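About Dromus Locksmith School
August – by the Dromus office
Print this page | E-mail this page

Dromus teaches locksmithing to adults in Hollville and the towns nearby.

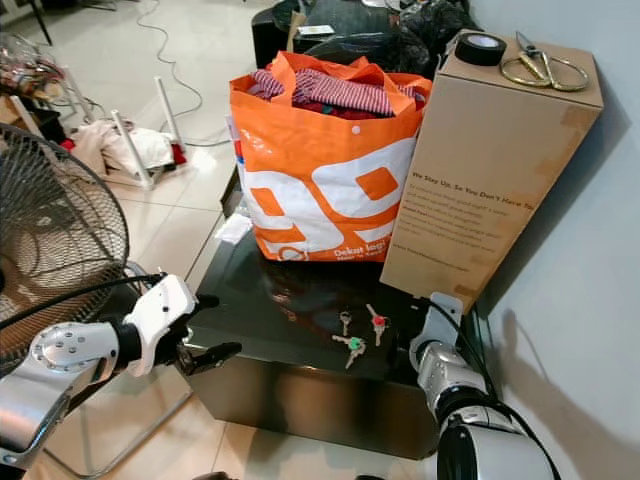
One former student wrote to us that the evening course was slower than expected at the start, and that the slow weeks on pin tumblers were the part that helped most at work later on. We have kept those weeks in.

The school opened in two rooms over a hardware store on Lennox Street. We now have our own building, with 20 benches and a small library of lock manuals. Over 663 people have finished a course with us.

The basic course runs 30 weeks and covers key cutting, rekeying, door hardware and simple safe work. Evening classes start at 6:30 p.m. Tools are lent for the length of the course – students pay only for blanks they take home.

We also run a short class for building managers, using the Zesix course book. It covers master key systems and record keeping.

The office is open from 9 a.m. to 4 p.m. Please call before you visit.

Related pages
Course dates and fees
Rekeying for building managers
Getting to our Hollville building
Tool loan rules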